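**Teaching by showing: a second look at the Tarar bench**

Last issue we ran Delum's announcement more or less as they sent it, and several of you wrote in to say it read like an ad. Fair enough. So this month I went through what they've collected so far and talked to the people whose hands are in it.

The idea is simple. A person who knows the job does the job, with a camera at head height, and the recordings go to train a two-armed robot. The job at Tarar is wire harness work: take a lead with a crimped terminal, push it into a small black plastic housing, set it aside, take the next one. Delum says it has 3,215 recordings from Tarar and that 1,442 of them passed review. I asked what happened to the others and got a long answer about "quality tiers."

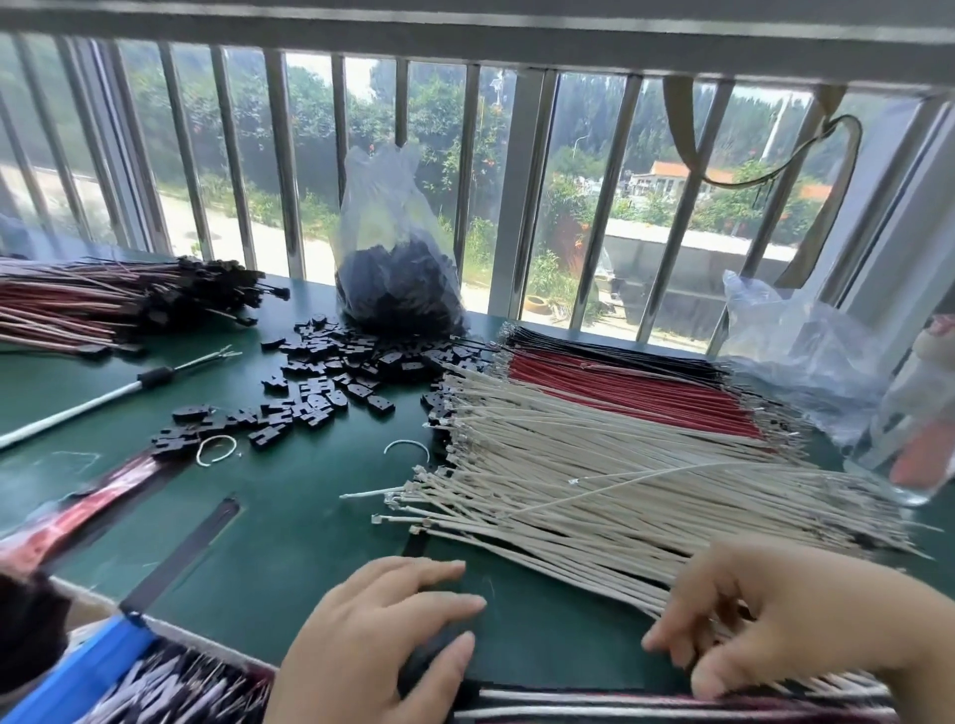 Farzana Usmani has done most of the recording. She told me the hard part of the job is in the fingertips. You feel the terminal seat, and if it doesn't, you pull it back and try again without thinking. None of that feeling gets into a video. Delum's reply is that with enough footage the robot will learn what a good insertion looks like. Maybe so. I'd like to see it pick one white lead out of a bundle of white leads first.

They are also trying remote control, with Adeel Usmani driving the arms from a headset and a pair of hand grips. He has logged 200 attempts at picking up a single lead and putting it down again. He was frank with me: it's slow, his wrists hurt, and he does worse through the arms than his sister does half asleep.

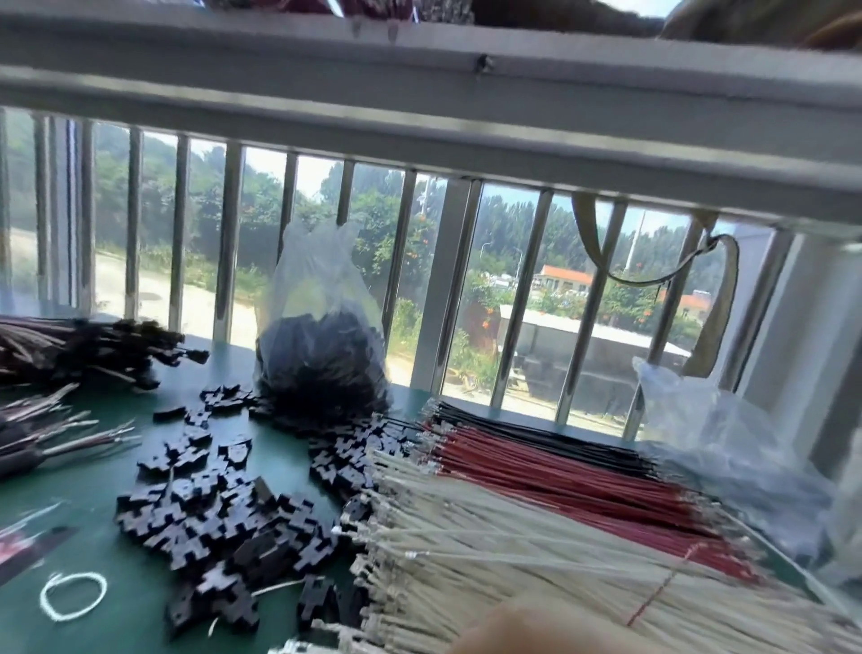 What bothers me more is the test plan. Delum wants to try the robot on a clean bench at Indberg, with housings fed one at a time from a Gollico tray. A heap of parts next to a plastic bag of more parts is a different problem, and it's the one the shop has. If the demo works in April — and I expect it will, demos do — please ask which problem it solved.

Farzana gets 3 more weeks of recording, then the budget is up for review. I've asked for the failed takes too. No word yet.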